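Workshop Gallery: The Two-Arm Table

Hoi-yan Su and Terence Cropper have been building a pair of small robot arms in the shared workshop behind Truter since June. The page collects their notes and a picture from the bench. People who come in during the evening keep asking what the arms are for, so it seemed easier to write it down.

The build

Both arms are the same design, printed and assembled here. Hoi-yan did most of the wiring and Terence did the mounts. The first set of brackets was printed and flexed badly under load, so the second set is metal. That took a lot of the shake out of the wrist and cost us a week of evenings.

The arms are driven by hand for now. One person sits at the leader controls and the grippers copy what the hands do. Each run gets saved along with the wrist camera video, and later the saved runs are used to teach the arms to do the job alone. We have 589 saved runs on the drive, and a fair number of those are mistakes that still need to be sorted out and thrown away.

The bag job

After blocks and cups we wanted something soft. Blocks stay the same shape when you pick them up and a plastic bag does not, so the arm can't rely on the bag looking the same twice. The job is to pick up shopping bags from the table and put them in the basket. Terence suggested it after clearing out the cupboard under his sink.

We started with thin empty bags and they were the worst. The fingers would close on a fold, lift, and leave most of the bag behind. Bags with something inside are easier to find but heavier, and the handles stretch. Pinching the body of the bag has gone better for us than going after a handle.
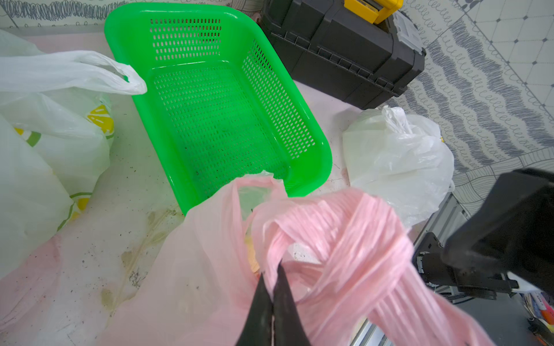
The other thing that made a difference was color. The green basket is easy to pick out against the pale tabletop, and a pink bag is easy too. White bags on a light table are harder, and the printed cloth behind them doesn't help. Hoi-yan wants to leave the cloth in. Her view is that a kitchen has patterns in it and the arms may as well get used to them. Terence would take it off for the first 50 runs of any new job and put it back afterward. We have done it both ways and don't have a clear answer yet.

Handles are still the main trouble. They catch on the basket rim, and then the gripper opens and the bag hangs there. The person driving can nudge it in with the other arm, but that takes practice. Hoi-yan can do it. Terence mostly starts over.

Settings and parts

The control program is called Belovley, after nothing in particular. It runs on an old desktop under the bench. Grip force is set low, at 20 percent, which holds a thin bag without tearing it. Anything above that was leaving holes. The fingers are black printed parts, and we have been through several versions of the tips. A flat tip slides on plastic. A slightly rough one holds.

The motors came from Tretico as a box of returns. Of those, 8 were bad and the rest have been fine. If you are buying used, test each one before you build it in — swapping a shoulder motor means taking the whole arm apart.

Using the bench

The table is shared, so please don't move the arm bases. The positions are marked with tape, and if they shift, the older runs don't match the newer ones. Switch the power off at the strip when you leave. Bags of any kind are welcome in the bin by the door, as long as they are clean and have no food in them.

Next on the list is a second camera, looking down from the shelf. Tse has offered an old webcam and a clamp. More pictures will go up here once it is mounted.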